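## 3. Setting Up and Filling the Dispenser

This section covers the Gelano countertop beverage dispenser with the standard stand. If you have the Mavromatis wall bracket, skip to Section 5 and come back for the filling and cleaning steps.

### 3.1 Before first use

1. Take the jar, lid, spigot and stand out of the carton. The spigot and its two washers are packed in a small bag inside the jar.
2. Wash the jar and lid in warm water with dish soap. Do not put the jar in the dishwasher.
3. Rinse the spigot under running water with the lever open.
4. Dry the area around the spigot hole, inside and out, with a soft cloth.

**Caution:** Check the jar for chips or hairline cracks before you fit the spigot. A chipped jar can break when the nut is tightened. Do not use it.

### 3.2 Fitting the spigot

1. Slide one washer onto the threaded end of the spigot, flat side toward the lever.
2. Push the threaded end through the hole from the outside.
3. Put the second washer on from the inside, then the nut.
4. Hold the spigot upright and turn the nut by hand until it stops. Give it another quarter turn.

Do not use pliers or a wrench. The washers seal with hand pressure, and overtightening will pinch them out of shape.

### 3.3 Placing the stand

Choose a level surface that can take the weight of a full jar. Keep the stand at least 3 inches from the edge of the counter, and leave enough room beside it for cups. Set the stand down first, check that it does not rock, and then lower the jar onto it with both hands. 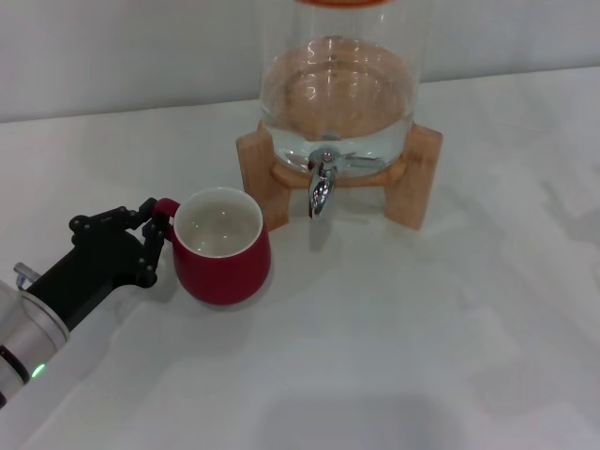 *Figure 3-1. Glass dispenser on its stand, with a mug alongside.*

If the stand rocks on a tiled or uneven counter, fit the adhesive pads from the accessory bag under the short leg. Books and folded cardboard are not safe under a full jar.

### 3.4 Leak test

1. Close the spigot.
2. Fill the jar with cool water to just above the spigot hole.
3. Wait 30 minutes.
4. Feel under the nut and along the front of the stand with a dry paper towel.
5. If the towel is damp, empty the jar, refit both washers, and repeat the test.

A slow drip from the spout with the lever closed usually means the lever is not fully down. If it continues, see "Drips" in Section 7.

### 3.5 Filling

1. Move the jar to its final place before you fill it. Never carry it full.
2. Add ice first, a little at a time, with a scoop. Dropping ice from a height can crack the glass.
3. Pour the drink in slowly and stop below the neck.
4. Put the lid on.

**Caution:** Cold drinks only. Do not pour hot tea, coffee or cider into the jar, even if the glass has been warmed beforehand.

**Note:** Fruit slices, mint and seeds will block the spigot. Use the Cleltora infuser basket (sold separately, part 300) or strain the drink before filling.

### 3.6 Serving

Hold the cup under the spout and press the lever down gently. Let it come back up by itself. For tall glasses, tilt the glass under the spout. Do not tip the jar forward to get the last of the drink. Lift it off the stand, remove the lid and pour from the top.

Milk-based drinks should not stand out for more than an hour. Drain and wash the spigot right after serving them.

### 3.7 After each use

- Empty the jar and rinse it.
- Run warm soapy water through the spigot, then clear water.
- Leave the lid off until the jar is fully dry.
- Wipe the stand with a damp cloth. Do not soak it.

Replace both washers every March if the dispenser is in regular use. Order the Tavari washer kit, part 27.

*Section revised Thursday, September 10, 2026, by Úna Noonan. Changes: spigot steps reordered, note on infuser basket added.*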